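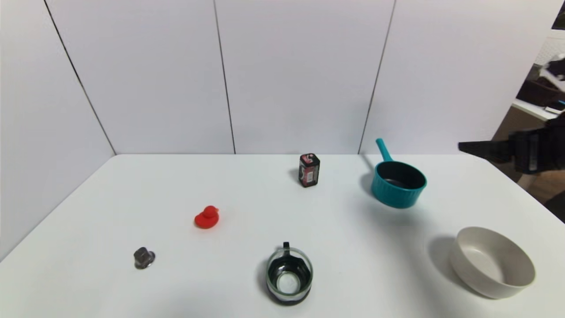

How far apart should things sit on a white tabletop before I start putting them away?

A hand's width on every side is what I go by. Wide things like bowls get a little more, and anything with a handle gets the handle's length on top of that.

Section 4: Laying Out and Clearing the Table

If you've come straight from Section 3, your Totano table should be standing level with all the feet locked. Go back and check if you skipped that, I'll wait. I wrote this part after living with mine since April, and most of it is stuff I wish I'd had on paper the first week.

The idea is simple enough. You put a small mixed bunch of kitchen things (and a toy, if there's one in the house) out on the top, look at what you've got, and then send each thing home to its own spot on the Mollel shelf. I do it at the end of the day and I've come to like it a lot!

Before you start

Wipe the top with a damp cloth and dry it. Crumbs under a glass cup make an awful scraping noise, and on a white surface you'll see every one of them anyway.

Get your shelf labels out of the Trornel pack. You want the plain ones for this, the striped ones are for drawers and we do those in Section 6.

Setting things out

1. Start with the saucepan. A teal one with a long handle like mine takes up far more room than you'd think, so it goes toward the back on the right, with the handle pointing to the wall.

2. Put any upright canister near the back too, close to the middle. Mine is mostly black with red and white printing, and it's easy to find from across the kitchen. Tall things at the back, always, or you end up reaching over them.

3. Bring the wide bowl up to the front right. Leave it open side up. I know some people like to turn bowls over, but then I forget to check whether there's anything in them.

4. Set the clear glass cup near the front, around the center. Clear glass on a white top is surprisingly easy to miss when you're tired. The black band on mine helps, and so does the little black handle.

5. Small toys go in the middle on the left. We have a bright red rubber duck, and it has its own label now.

6. Last of all, the tiny stuff. Knobs, caps, lids that came off something. Keep these to the left and toward you, where you can pick them up without your sleeve dragging across everything else.

Note: If you have a silvery metal piece and you don't know what it belongs to, don't throw it out. Put it in the Bovasico tray and look again in a week. I've rescued two knobs that way.

Caution: Never set a pan straight from the stove on the top. The leaflet in my box gives a limit of 60 degrees Celsius for the surface. Let the pan cool on the burner first, and use a trivet if you can't be sure.

Clearing the table

7. Take the glass first. Pick it up by the handle with your other hand under the base, and walk it over by itself. It goes on the middle shelf, which on the standard Mollel sits 73 centimeters off the floor.

8. Now the bowl. If yours has a thick rounded rim like mine, grip it by the sides and don't hook a thumb inside.

9. Then the saucepan. Lift it by the handle and keep it level until you're clear of the table, because a tilted pan can knock over the canister on its way past (I've done this, there was a lot of sweeping).

10. Canister next. Press the lid down before you move it. Label facing out on the shelf, please, it saves so much turning things around later.

11. Duck goes in the low basket. If you have kids, this is their step and they'll want to do it every single time.

12. Metal bits into the tray, and slide the tray shut.

Note: Do it in this order for the first few evenings even if it feels fussy. After that, swap things around however you like. I sometimes do the duck first.

If something doesn't fit

The saucepan is usually the culprit. With the shelf at its factory setting you get 26 centimeters of depth, and a long handle will stick out over the edge. Turn the pan so the handle runs along the shelf. If it still pokes out, move the pan to the bottom and the basket up one level.

Bowls that rock on the shelf need a felt dot or two underneath. There are spares in the Trornel pack, in the flap behind the labels.

Caution: The top shelf is rated for 1000 grams. That's one light bowl, or the canister and a cup. Please don't put a full pan up there.

Wiping down afterward

Warm water and a drop of dish soap is all the top needs. I do the back edge where it meets the wall with an old toothbrush, and I run the same brush down the seams between the wall panels while I'm at it. Skip anything gritty, it dulls the finish and you can't bring it back.

Drying racks and the fold-down side are covered in Section 5.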